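Let the author read from the book

I went to 10 author events last year, most of them at the library in Plornthorpe and the rest at a bookshop in Zallstead. At only three of them did I hear more than a page of the book we had all come to hear about.
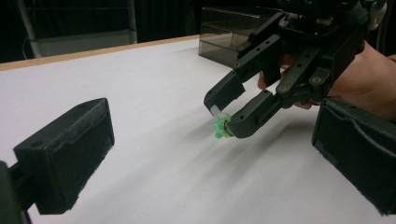 The usual shape of these evenings is now fixed. The author is introduced, then the person interviewing the author is introduced, often at greater length. They talk to each other for most of an hour. There are questions, there is a queue for signing, and people go home. If there is a reading at all it is squeezed in near the start, and the author apologises for it. "I'll just do a very short bit," they say, and look at the interviewer as though asking for permission.

I think this is a mistake, and I think it has crept in without many people wanting it.

The one that set me off was Roos Willems in May. She came to talk about her second novel, Bortolotti, which follows a family of ice cream makers who stop speaking to each other over a lease. It is a funny book, and most of what is funny in it is a matter of timing. The grandmother has a speech about spoons that goes on for five pages and ought to be dull and isn't. I had read it on the bus and wanted very much to hear how Willems would do it. She was asked instead about her working day, whether she plots in advance, how she feels about prizes, and what the novel says about Europe. She answered all of it politely. She writes in the mornings. She does plot, a bit. By the time she had dealt with Europe it was quarter past eight and the book had not been opened.

Those aren't bad questions. But the answers to them can be found in any interview, and she had already given most of them in print, in nearly the same words. I had read two of the interviews before I came. What I couldn't get anywhere else was Willems in a room, reading the spoons.

People who run events tell me that audiences don't like readings. Thitima Intarasuk, who has put on the Zallstead series since it began, said to me that she can feel a room go slack after five minutes. She has sat through far more of them than I have and I don't doubt that she has felt it. Some authors read badly. They mumble, they pick the wrong chapter, they stop to explain who everyone is, and a passage that depends on 200 pages of build-up is never going to work cold. Poets are worse than novelists for the explaining, in my experience, and better at everything else.

But we don't drop the interview when the interview is bad, and plenty of them are. I have heard an interviewer spend so long describing his own reaction to a book that the author's first contribution was "Yes". I have heard a question with four parts. When a conversation goes wrong we blame the two people having it. When a reading goes wrong we blame readings.

The other argument is that anyone can read the book at home, so why spend the evening on it. You could say the same of a play. Hearing a writer read tells you where they think the weight of a sentence falls, and sometimes it is nowhere near where you put it. Kanokwan Inthanon read at Plornthorpe in the autumn from Bundo, her book about growing up beside a ferry crossing. I had taken it for a sad book. She read the chapter about her uncle's boat for 30 minutes without a break, quite fast and fairly loud, and people laughed all the way through it. I went back to it afterwards and it was a different book. I'd had the uncle wrong completely.

Nobody went slack, as far as I could tell. She had simply been told she could have the time. I asked her about it in the signing queue and she said it was the first event on her tour where she had been allowed more than 10 minutes, and that she had practised on her sister.

The practising matters. If a publisher can send a writer to 46 towns, it can pay for somebody to sit with them for an afternoon and help them choose a passage and get through it aloud. Yi-an Gil, who translates as well as writes, marks up her reading copy in pencil with the breaths put in. It shows. She also cuts – whole paragraphs, sometimes – and she doesn't tell the audience that she has.

I would not get rid of the conversation. Paweena Chantharasri is a very good interviewer, and what makes her good is that she asks about particular pages. She will say "there's a line about the gate" and have the author find it and read it out, and then ask about that. You come away having heard a fair amount of the book in pieces, and the talk is better for having something to hold on to. More interviewers could do this tomorrow at no cost.

For everyone else, I'd suggest half and half. Give the author the first half hour and a glass of water, and leave the chair next to them empty until it is over. Print the length of the reading on the poster, so that those who can't bear it can come at eight.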